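Part 3: Getting the blue handle on and off

OK, so you've got the Nimwood tub unpacked and the lid sorted (that was Part 2, go back if you skipped it, I'll wait). This section is all about the handle. I've had three of these tubs now and I've fitted more handles than I'd like to admit, so most of what follows I learned by doing it wrong first.

What you need: the tub, the handle, a dry cloth, and a table you don't mind bumping. I don't use any tools for this and you shouldn't either. The little plastic key that comes in the Kaplan version is for the lid, so put it back in the bag before you lose it.

Fitting the handle

1. Stand the tub on the table with the pouring lip facing away from you. Leave it empty for now!

2. Wipe out both side sockets. Mine always have a bit of plastic dust in them when they're new.

3. Find the wide part of the handle. It goes at the top, where your palm sits. The narrower ends point down toward the tub.

4. Take hold of one narrow end, low down, and squeeze it from both sides. Low is the important word. If you grab the wide part and push, the whole thing twists and you'll be chasing it across the table.

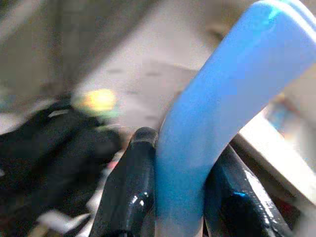 Fig. 4. The blue handle: broad at the top, narrower lower down. Grip it at the narrow part.

5. Push the end straight into the left socket until you hear it click. It's a small click, so turn the radio down.

6. Bend the handle gently across and do the same on the right. This side is always stiffer. I rest my elbow on the table and lean a little - don't whack it.

7. Swing the handle all the way back and all the way forward. If it sticks halfway, one end is in crooked. Pull it out and go back to step 4.

Note: if your house is cold, the plastic gets stubborn. I did my second tub in November in an unheated porch and gave up after ten minutes. Once it had sat in the kitchen for the evening it went in fine.

Caution: keep your thumb out of the socket on step 6. It pinches, and I have had the blood blister.

Taking it off again

1. Empty the tub first. Yes, all of it.

2. Lay the handle down flat toward the pouring lip.

3. Squeeze one narrow end, same grip as before, and wiggle it outward. Pull on the right side first this time, then the left just drops out.

Caution: the Lernside handle looks like it ought to swap with this one (same blue and everything) but the ends are a hair thicker. Mine went in and then wouldn't come out, and I ended up cutting it off with a hacksaw.

Looking after it

Warm water and dish soap is plenty. Skip the dishwasher, and skip anything scratchy, or the matte finish ends up with shiny patches. I check both ends for pale stress lines whenever I wash the tub, and if I see one the handle goes in the trash. Spares are listed under part number 483, and they come in pairs - keep the second one somewhere you'll remember.

Part 4 covers the drain plug.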